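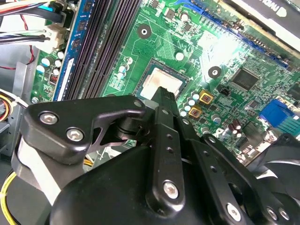

## Section 4: Recording your first verse

Okay, so by now you've got the Lonus plugged in, Alteo is open, and the little level meter jumps when you clap. Good! If it doesn't jump, go back to Section 3 and check the input menu again (I still forget that one myself). I'm going to walk you through this the way I cut my own vocals, which is a bit messy but gets me a usable take before I run out of breath.

I'm assuming you rap over a finished beat, two-track, no stems. If you have stems, great, but leave them alone for now. Section 7 covers them.

### 4.1 Bring in the beat

1. Make a new session and name it after the song, even if the name is terrible. I have a whole folder of sessions called "new new 2" and I can't tell you what's in any of them.
2. Drag the beat onto the top track.
3. Type in the tempo. The producer usually puts it in the file name. The practice beat that comes with this guide, "Brimmont" by Juniper Marchetti, is 73 BPM.
4. Turn on the click and listen to eight bars. The click and the snare should land together all the way through.
5. Pull the beat fader down until it's a lot quieter than you want it. You'll hate this for a minute and then you'll get used to it.

**Note:** If the click drifts away from the snare, try double or half the tempo first. Lots of slow beats get labeled at double speed. If it still drifts, there's probably a bit of silence at the front of the file, so trim that and line up the first kick with bar one.

### 4.2 Set your level

I set my level on the loudest part of the verse and leave the knob alone after that.

1. Put your headphones on and stand in front of the Doucet, a hand's width back from the pop filter. Logo side toward your mouth.
2. Arm the vocal track.
3. Perform your most aggressive four bars, for real, with the hands and everything. Mumbling through a level check is how you end up with a ruined take later.
4. Turn up the gain on the Lonus until the meter peaks in the yellow.
5. Do the four bars once more. If you see red even once, back off a little and repeat.

**Caution:** Turn the headphone knob all the way down before you plug in or unplug the microphone. The pop is loud and it's right on your ears.

**Caution:** Don't monitor through speakers while the vocal track is armed. It will feed back, and your neighbors will find out you make music.

If you do a lot of double-time, you may want to get a touch closer and turn slightly off to one side. The P's and B's pile up fast when you're spitting quickly, and the filter only catches so much.

### 4.3 Record the main take

1. Set a two-bar count-in.
2. Loop the verse section but leave loop recording **off**. We'll turn it on in 4.4.
3. Hit record and do the whole verse top to bottom. If you trip on a word, keep going.
4. Save that take and do it again. I do up to four of these and then I take a break, drink some water, and come back.
5. Listen to each one without looking at the screen. Pick the one with the best energy, even if there's a flubbed line in it.

That last step took me years to come around to. I used to pick the cleanest take every time, and my early stuff sounds like I'm reading a lease. Arsalan Baloch, who mixed my EP, sent two songs back and asked if I had anything with a pulse. (I did. It was take one, both times.)

**Note:** Alteo keeps every take in the session folder until you delete it, so there's no rush to clean up.

### 4.4 Punch in the bad lines

1. Find the line you tripped on and set the punch markers one word before it and one word after.
2. Turn loop recording on.
3. Start playback two bars early and rap along with yourself from there, so your breath and tone match when the punch kicks in.
4. Go around until you've got it, then press stop.
5. Add a short crossfade on both ends. The default one is fine.

If the new line sticks out, you've most likely moved your feet. I put a strip of tape on the carpet and stand on it every time.

### 4.5 Doubles and ad-libs

Doubles first, then ad-libs. Make a separate track for each so you can turn them down without touching the lead.

1. On the doubles track, record only the last word or two of each bar. Match the lead as tightly as you can.
2. Drop that track until you only notice it when you mute it.
3. On the ad-libs track, step back from the mic and have fun. Shout, laugh, make the weird noises.
4. Pan the ad-libs a little left and right.
5. Pull some 3000 Hz out of the ad-libs with the built-in EQ if they fight with the lead. A wide, gentle dip is plenty.

I'd mute half the ad-libs the next morning. I always love them at night!

### 4.6 Back up and bounce

1. Save the session.
2. Choose **Bounce > Rough Mix** and leave the settings as they are.
3. Copy the entire session folder to a second drive. The bounce alone won't help you if you need to fix a line later.
4. Play the rough mix on your phone speaker and in a car if you can get to one, and write down whatever bugs you.

**Caution:** Don't rename the audio files inside the session folder. Alteo looks for them by name and will open your song with empty tracks. If you've already done it, use **File > Relink** and point it at the folder.

Keep those notes handy for Section 5, where we start on the lead vocal with compression.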